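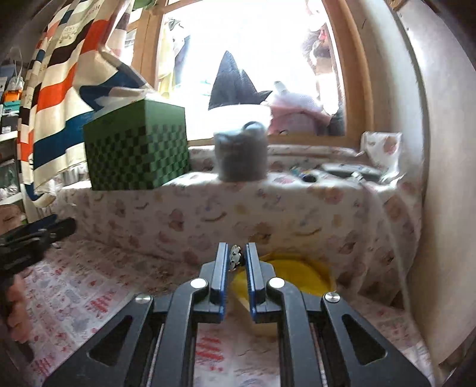
Window ledge corner, daylight doing all the work. Green checkered box on the left, yellow pot down in front.

1/ OK, it's February and I am finally doing the thing I've been threatening to do for ages: lining every flat surface in the craft corner with printed paper. I'm so happy with how it's going that you're all getting a thread.

2/ Background for new people: this is the window side of our flat in Trorville. Great light, terrible surfaces. Old paint, glue spots, a ring from a mug I swear wasn't mine. I've been hiding it under whatever was clean.

3/ Then I found the paper. White, with rows of tiny old-fashioned pictures in red, pink, gray and blue. Tiered cakes! Red hearts! Little gray fir trees! I have no idea what holiday it's meant for and I love it more for that.

4/ It came from the remnant bin at Vultero, the packaging place out on the Badham road. They sell roll ends by weight. I paid for mine with the coins from my coat pocket and walked home grinning. 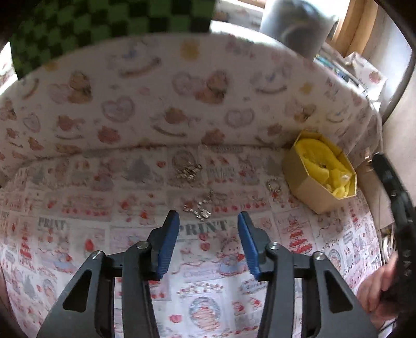 5/ The trick with roll ends is that they want to curl back up for days. I rolled mine the wrong way around a broom handle overnight and that took most of the fight out of it. The edges still lift a bit. I've decided that's fine – it keeps beads from rolling off.

6/ Also, it has PRINT on it in big gray letters, more than once. I thought about cutting around the words and then thought, why? It looks like a page from a sample book. Leave the letters in, friends.

7/ No glue anywhere, by the way. I fold the paper under at the front and let the weight of things hold it down. When it gets grubby I lift it off and cut another piece. The roll I have left is more than 25 feet, so I'm set for a good long while.

8/ The ledge got a patterned cloth instead of paper. I tried paper up there first and it faded and went crunchy in the sun. Cloth over the top and down the front hides so much, and you can shake it out the window (sorry, downstairs).

9/ Someone asked about the green box. It's from a stall at Abugri market and I've had it forever. The woven checkerboard sides make me happy every time I look over. It holds all kinds of odds and ends and it's big enough that I never have to be neat about it.

10/ Next job is small metal bits. Findings, clasps, the shiny stuff that gets everywhere. I've got 6 little jam jars soaking in the sink to get the labels off – if you have a method that doesn't involve an hour of scraping, please, please tell me.

11/ Anyway, go look in your local remnant bin! And send me your cake paper if you find any. I want to see all the tiny cakes.

More from this author
Jam jar labels, round two
What I keep on the window ledge in winter
Badham road remnant bins, ranked
My curtain is too long and I've stopped caring
Sorting beads by color (a mistake)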